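线性透视入门,第二讲讲义
地点:207教室,带硬一点的铅笔和一把长尺

上周收上来的作业我都看了,画得挺认真,可是大半的桌子在往下滑(真的,放个苹果上去会滚到观众怀里)。所以这一讲我把原来的计划往后推了推,先把桌子、地面和视平线这三件事讲透。圆和拱形的东西放到下半节,阴影透视留到下次。

先看三个画面,每个看半分钟,别动笔。
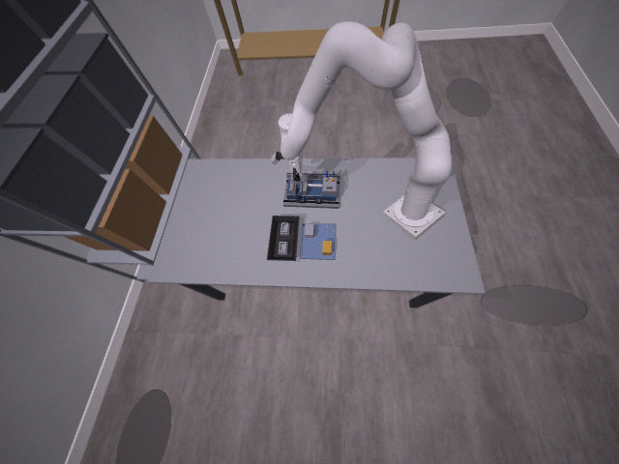
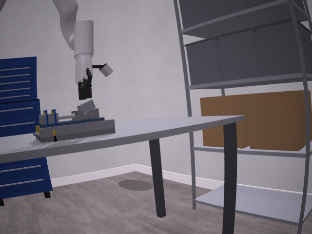
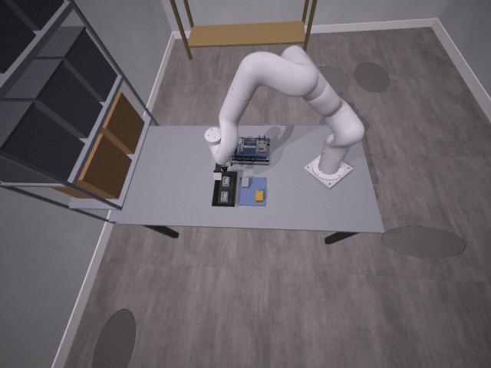 三张图里都有一张浅色的桌子。

一、视平线到底在哪儿

我每年都要讲一遍,每年还是有人把视平线画成“纸的中间那条线”。视平线就是你眼睛的高度。你坐着,它就低;你站起来,它跟着上来;你爬到梯子上,它也爬到梯子上。它跟纸的中间没有任何关系,碰巧在中间只能说明你当时是平视,而且纸摆得很居中。

判断方法很土,但是好用:把尺子平着举到眼前,举到你只能看见尺子的一条薄边、看不见上面也看不见下面为止。这时候尺子所在的高度就是视平线。往窗外看,往墙上看,凡是被这条薄边挡住的东西,都跟你的眼睛一样高。记住墙上某个位置,插座也好,画框也好,一整幅画就靠它了。

桌面在视平线以下,你能看见桌面的上表面。柜子顶在视平线以上,你看不见柜子顶上的灰(算是一种福气)。正好在视平线上的平面缩成一条线。你们画的桌子为什么会滑?桌面看到的面积太多,地面看到的面积又太少,等于上半身站在凳子上画,下半身坐着画,一张画里有两双眼睛。

课堂小练习:坐着画一遍你面前的桌子,只画桌面的四条边和两条近处的腿。然后站起来,不挪脚,再画一遍。两张放在一起看,桌面那个四边形的“厚薄”差很多。站着的那张桌面会明显变高,腿会明显变短。做过这个练习的人以后很少再画滑坡桌子,我是有把握的。

二、消失点,少画一点也行

平行的边往远处去,会交到一个点上,这个大家都知道。容易糊涂的是:只有互相平行的一组边才共用一个消失点。桌子的两条长边一组,两条短边一组。桌子斜着摆,就有两个消失点,左一个右一个。两组边都是水平的,所以两个点都落在视平线上。椅子随便一拉,跟桌子不平行了,椅子就有自己的一对消失点,还是在同一条视平线上。

常见毛病有两个。

第一个,两个消失点靠得太近。纸就那么大,大家舍不得往外放,结果画出来的东西像被人捏住了中间,近处那个角尖得能扎手。直角摆在桌面上,画出来角度会变,这没错,可是在正常的观看距离里,一个水平面上的近角看起来应该比直角宽。你要是量出来比直角还窄,先别怀疑自己的眼睛,先把消失点往外挪。挪到纸外面去,挪到画板外面去,在隔壁同学的桌上贴一小块胶带当记号都可以(先问问人家)。

第二个,相信自己“感觉到”的平行。脑子知道桌子的两条边是平行的,手就忍不住画平行,甚至画得越往远处越张开。越往远处越张开的桌子我一堂课能看见好几张,包括我自己没睡醒的时候画的。治疗办法是画完以后把纸倒过来,或者拿到镜子前面。倒过来一看,毛病自己跳出来。

Séverine Gautier以前跟我搭课的时候有个说法,我一直用到现在:先找最陡的那条边。一个物体上往消失点去的边里,最陡的那条信息最多,把它的角度测准,别的边都可以向它看齐。从最平的那条开始测,误差小小的一点,延长出去就跑到天边了。

三、近大远小可以算出来

怕算术的同学别翻页,只有一个公式。

画面上的长度 = 实际长度 × 画面到眼睛的距离 ÷ 物体到眼睛的距离

这里说的距离都是沿着正前方量的。假设你和一块竖着的玻璃之间隔着500毫米,玻璃后面有一条横着的桌边,跟玻璃平行,长1210毫米,离你的眼睛1000毫米。那么它在玻璃上的长度就是1210乘以500再除以1000,605毫米。把同一条桌边往后搬一倍,玻璃上的长度减半,302.5毫米。再搬一倍,再减半。

看出来了吧,距离翻倍,尺寸减半。这一条你闭着眼睛也要能背。它解释了为什么凑得太近画静物会那么别扭:物体的前沿离你一臂,后沿离你两臂,前后一下子差了一半,画出来谁都觉得夸张。退后几步,前沿后沿的距离之比就接近一了,画面立刻安静下来。所以我总在教室里走来走去喊“往后退”,大家别嫌烦!

顺带讲一个对角线的办法,分中点用的。任何一个矩形,不管在透视里歪成什么样,连两条对角线,交点就是它的中心。过中心往消失点拉一条线,就把矩形平分了。你要画一排等宽的地板、一排等距的栏杆、一串窗户,都可以靠它,连尺子上的刻度都用不着。

步骤我写细一点,回家照着做:
先画第一块矩形,近边和远边都定下来。
找出远边的中点。
从近边的一头出发,穿过远边的中点,一直延长,碰到对面那条侧边的延长线为止。
碰到的位置就是第二块矩形的远边。
照样再来,第三块,第四块,画到你烦了为止。

画到第五块左右,线会挤在一起,铅笔不尖就糊成一团。糊了没关系,远处本来就看不清,点到为止就好。我最怕有人拿着橡皮把远处每一条缝都擦干净重来,一个下午就没了。

四、木地板怎么画才不闹

地板是检查透视的好帮手,也是画面里最容易抢戏的东西。条状的地板给你一大把现成的平行线,它们全都去同一个消失点,哪条不听话一眼就看出来。可是你要是把每一条缝都画得一样黑一样实,画面就变成了乐谱,别的东西全退到后面去了。

我的习惯是先用很轻的线拉一把扇子,大概拉够三分之一的数量就停,剩下的让眼睛自己补。近处的缝可以重一点,有断有续。短边的接缝错开放,放少一点。纹理只在近处给几笔,而且顺着木板的方向走,也就是顺着透视走。纹理跟缝的方向打架,是地板翘起来的头号原因,比消失点定错还常见。

墙脚线也值得花时间。墙和地面相交的那条线定了房间的大小,它比你想的要高。初学的人爱把后墙的墙脚画得太低,房间就变得很浅,家具像贴在墙上。拿铅笔当量尺,从画面底下量到后墙的墙脚,再量到天花板,心里有个比例再下手。

还有桌腿。四条腿的脚落在地上,连起来应该是一个跟桌面差不多的四边形,方向一致,只是更低,所以看上去更宽厚一点。很多人画腿是一条一条画的,每条都挺像样,落地的位置却各管各的,于是桌子有一条腿悬着。先在地上画出那个四边形,轻轻的,再把腿“种”上去。桌腿外撇的就把地上的四边形放大一圈。

五、圆、圆柱和拱

下半节的内容,先喝口水再看。

正圆放到透视里是椭圆,这一点没人有意见。有意见的是椭圆的两头。请大家跟我念:椭圆没有尖角。杯口的两头再扁也是圆着拐过去的,画成橄榄核的,今天全部返工。

圆柱的规矩是这样的:椭圆的短轴跟圆柱的中轴线对齐,长轴跟中轴线垂直。圆柱竖着,长轴就是水平的。圆柱躺着或者斜着,长轴也跟着转。初学者画斜着的杯子,常把杯口照样画成水平的椭圆,杯子就像在哪里折断过。先画中轴线,再画一条跟它垂直的短线,椭圆挂在这个十字上,错不了多少。

竖着的圆柱,离视平线越远的截面,椭圆越饱满。一只玻璃杯放在桌上,杯口在视平线下面一点点,椭圆很扁,杯底离得更远,就更圆。大家爱把杯底画成一条直线,理由是“它放在平的桌子上”。桌子是平的,圆还是圆的,杯底得鼓出来。

拱形可以当作半个圆来处理,先画方框,连对角线,找到顶点和两侧的过渡点,再用一条连贯的弧线串起来。弧线最好用肩膀画,手腕画出来的弧总有一个地方憋屈。先在纸上空走几遍,找到节奏再落笔。落了笔就别停,歪了重来一条,不要一小段一小段地接。接出来的弧毛茸茸的,越描越粗,最后像一条虫。

弯的东西有厚度的时候,里外两条弧线不是同一个圆心偏一偏就完事,要把厚度也放到透视里去想。看得见内侧还是外侧,取决于它在你的左边还是右边,在视平线上面还是下面。这个我口头讲总是讲不清楚,课上拿一卷胶带给大家转一转,比写三页纸管用。

六、工具的闲话

总有人问买什么。入门阶段一支硬铅、一支软铅、一块可塑橡皮、一把比纸长的尺,就可以画很久。我自己用Grander的速写本,纸面有点涩,铅笔咬得住,缺点是水一上就起毛,所以只拿来打稿。Lakatos的那种窄长本子画街景特别舒服,画室内就太扁了,天花板老是没地方放。哪种都行,别因为本子太贵舍不得画坏,那才最亏。

尺子我的态度比较松。头几周可以用,找到手感以后收起来。徒手线有一点点颤是好看的。不过画到消失点在纸外面的时候,谁都可以把尺子拿回来,我也拿。

手机里的照片可以当资料,不要当底稿描。广角镜头靠边的地方会拉长,你照着描下来,画里就多了一双你自己没有的眼睛。拿照片的时候先自己定视平线,在照片上用笔拉出来看看,再动手。

七、作业

第一件,在家里找一张桌子,坐着画一张,站着画一张,同一个位置,视平线都要标出来。厨房的、书桌、茶几都行,圆桌请留到下周,圆桌太欺负人了。

第二件,用对角线的办法画一段走廊,地板至少推出五格。不许量,不许估。画到第五格如果比第四格还宽,请检查第二格。

第三件,一只杯子,三个高度:低于视平线很多,低于视平线一点点,高于视平线。第三种可以把杯子放在书架上,别用手举着画,手会酸,酸了就开始编。

十月里有一次外出写生,定在星期日,去Vinimstead的旧市场,那边有一排柱廊,练拱形正好。早上集合,具体几点我在群里再说。风大,带夹子!要是下雨就改去Gromgate的候车大厅,那里屋顶很高,可以画三点透视,只是长椅冰凉,建议带个垫子。

作业画在普通的纸上就可以,辅助线不要擦。我看的主要是辅助线,画面漂亮但是一条辅助线都没有的,我会请你当场再画一遍。迟交的放在207教室门口的架子上,写好名字,别卷成筒,摊平了放。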